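Sat 18 April

Laundry day, so naturally I thought about robots.

It started with the fitted sheet. I own two of them and I have never folded either one. What I do is gather the thing up in my arms like a fainted relative and push it onto the closet shelf before it can reopen. Gunvor called in the middle of this and I put her on speaker, on top of the dryer, which made her sound like she was phoning from a submarine.

She has been over in Cleldale all week at the Onico place, where they are trying to get a machine to sort and fold household linens. I asked her if I could stop folding yet. She said no. I asked when. She said people had been asking her that since December and she would like to know who told everybody December.

Probably me. I remember announcing over the holidays, with a plate of ham in my hand, that by spring no one would be matching socks. I matched socks this morning. Eleven o'clock, standing up, in my bathrobe.

Gunvor's position is that the hard part of laundry is the part I don't notice doing. Picking up a coffee mug is fine, she says, because a mug is the same mug after you pick it up. A towel changes its mind. You lift a corner and now the other three corners are somewhere else, and one of them is inside out, and a small child could find it and the machine has to have a think. I told her I also have to have a think, and she said yes, but I do it while listening to the radio.

Gediminas came by at lunch to return the ladder and got pulled into it. He works nights at Muvden, where the arms on the packing line have been putting lids on tubs for years, and he has opinions. He says the lid machine is the best coworker he's had. It put the lid on 342 tubs in a row the other night without a word about its divorce. Then the supplier changed the lids, very slightly, and it crushed 18 of them before he got to the button. He doesn't hold it against the machine. He'd have crushed a few himself, he says, but he'd have stopped sooner and complained louder.

I asked him if he thought the lid machine could do a bathroom. He laughed so hard he had to put down his sandwich.

So we made a list on the back of the water bill, chores down one side and our verdicts on the other. Vacuuming: done, more or less, if you're willing to spend your evening freeing the vacuum from under the couch. Dishes: the dishwasher counts, we decided, though loading it doesn't, and loading it is the part people get divorced over. Windows: maybe. Lawn: yes, and it scares the cat. Changing a duvet cover: Gediminas wrote "never" and underlined it. I think he's had a bad time with duvets.

We got stuck on putting things away. He said a robot could do it if everything in the house had one place where it lived. I looked around my kitchen. The tape measure lives in the fruit bowl. The good scissors live wherever they were last blamed for something. I'd have to tidy the whole house so the machine could tidy it, which my mother used to do before the cleaning lady came, and I swore I'd never be like that.

He left at two with a jar of pickles and without the ladder, which he had carried back out to his truck and then, I assume, kept out of habit.

I called Gunvor back in the evening to read her the list. She agreed with most of it. She wanted laundry split into six or seven separate lines – getting it out of the machine, telling a shirt from a pillowcase, getting it flat, folding it, stacking it so the stack stays up, and so on – and she'd give each one a different grade. Cloth in a heap is what eats her days, she says. Grabbing some is easy. Knowing what you've grabbed is the job.

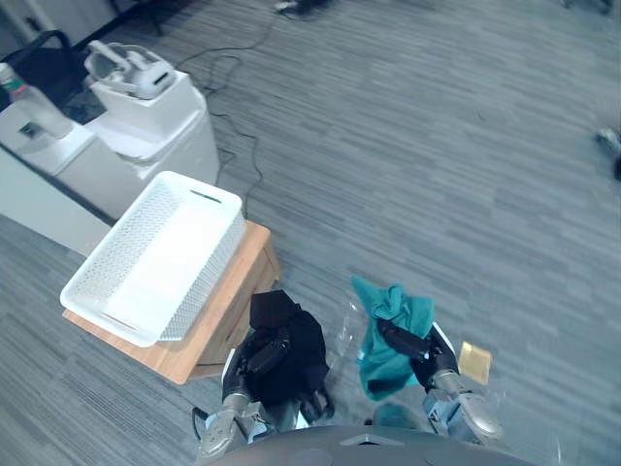 I said that was also my experience of the closet. She said her people talk about a good day as one where they learn something, and I said in my line of work a good day is one where the towels are in the cupboard, so perhaps we want different things from the future. She didn't take that badly. She did ask if my towels were in the cupboard. They were on the bed.

What I can't decide is whether I'd mind slow. She says people picture something whipping through a basket like a dealer with a deck of cards, and they get disappointed when it takes its time over a washcloth. But I'd be at work! Or asleep! It could spend all night on one pillowcase for all I'd care, as long as it didn't hum. I'm 52 years old and I have never once been in a hurry for a folded pillowcase.

Price is another matter. I asked her and she got vague in the way people do when it's the price of a house.

Ma heard all this secondhand when I rang her after supper, and she wanted to know if the robot irons. I said I didn't think so. "Then what's it for," she said, and moved on to her hip.

Folded the towels at nine. In thirds, the long way, then over. The fitted sheet went in on top as a ball and I leaned on the door until it clicked.

Must get the ladder back from Gediminas before the gutters.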